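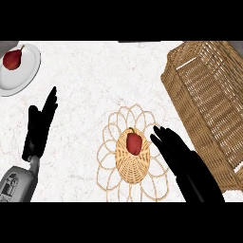 Vendredi chez Draketti : le poivron, le panier et moi

Bon, j'avais promis de vous raconter la journée portes ouvertes, alors voilà ! On était une trentaine devant l'écran, et la démo commençait en simulation : un poivron rouge sur un set en osier en forme de fleur, deux mains noires, un grand panier vide à droite. J'ai tout de suite craqué pour la poire dans son assiette (je sais, elle n'avait rien demandé).

Dans la file du café, ça pariait déjà sur la main droite, la plus proche du poivron. Moi j'avais misé 2 euros sur la gauche, par pur esprit de contradiction… J'y retourne en décembre, avec mes questions sur les pouces !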